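Re: Teapot lid rattles, and is a glass kettle all right on the stove?

Hello everyone, and thank you for the kind welcome last month — I have been reading along and learning more about tea than I ever expected to.

Someone wrote:

> I bought the small Vusmont pot in August and the lid rattles when
> I pour. Did I get a bad one? Also, can the glass kettle go straight
> on a gas flame? The leaflet doesn't say.

I have two of those Vusmont pots, the small one and the bigger one that holds 20 ounces, and both lids rattle a little. I wouldn't send yours back over it. Put a finger on the knob when you pour and it will behave. If the lid slides right off before the pot is half empty, that's a different matter, and I'd write to the shop.
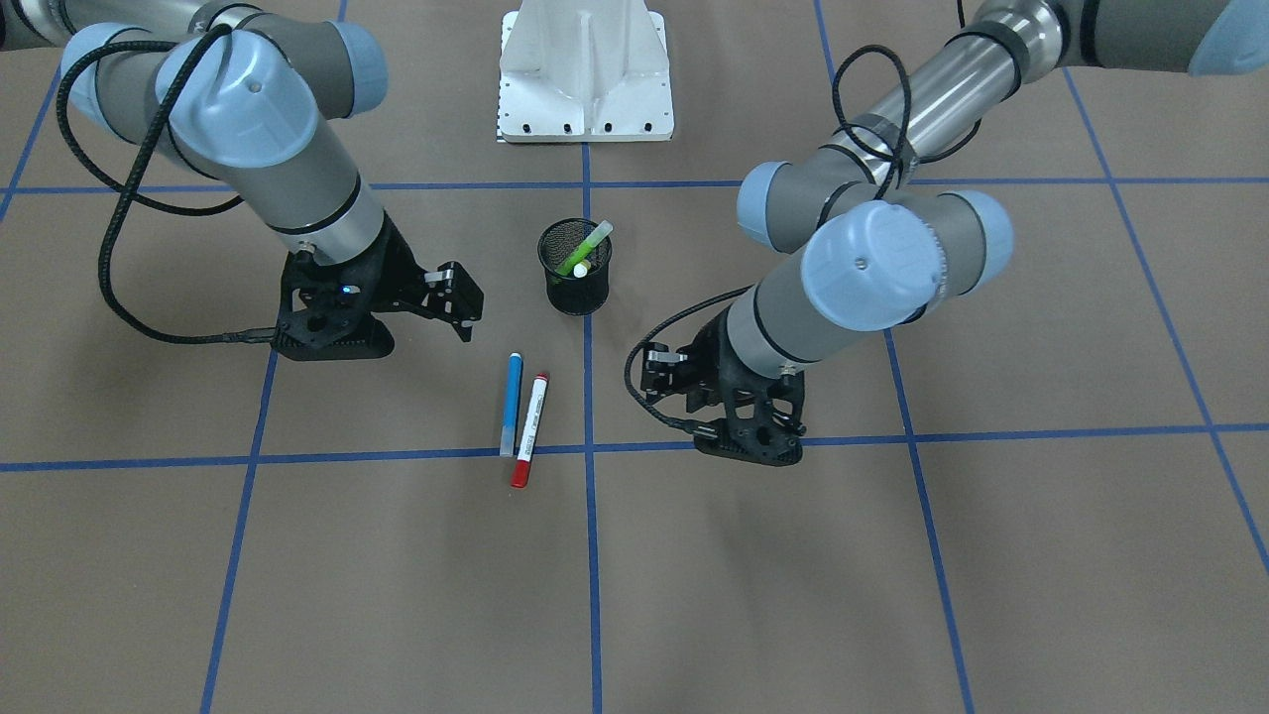 KETTLES AND WARMERS

As for the glass kettle, I would keep it off the open flame unless the seller tells you in writing that it's fine. Mine is a Hullura, and I only ever use it over the little candle warmer, where it keeps tea nicely drinkable through a long afternoon of letter writing. For boiling I have an old steel kettle with a Ljungberg label on the bottom, ugly as can be, and I paid $9 for it at a church sale. It whistles flat and I love it dearly.

While I'm on the subject, please don't scrub the inside of an unglazed pot with dish soap. My sister did that to hers and we tasted lemon for weeks! A rinse in hot water and a good airing with the lid off is plenty.

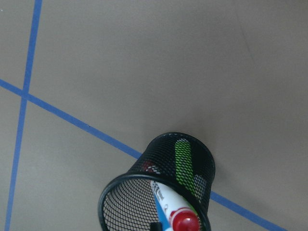
I should also say that I went back and forth for ages over the Dernadlow set, the one with the pitcher and the six cups. It was $79 when I looked, and the cups are lovely and thin, but they hold so little that my husband would be up refilling his every two minutes. We settled on plain mugs for him and kept the good cups for company. If anyone has the set and uses it daily, I'd be glad to hear how the handles are holding up.

Well, it's nearly 10 and my pot has gone cold, so I'll stop there. Do let us know how you get on with the lid.

Warm wishes from a rainy kitchen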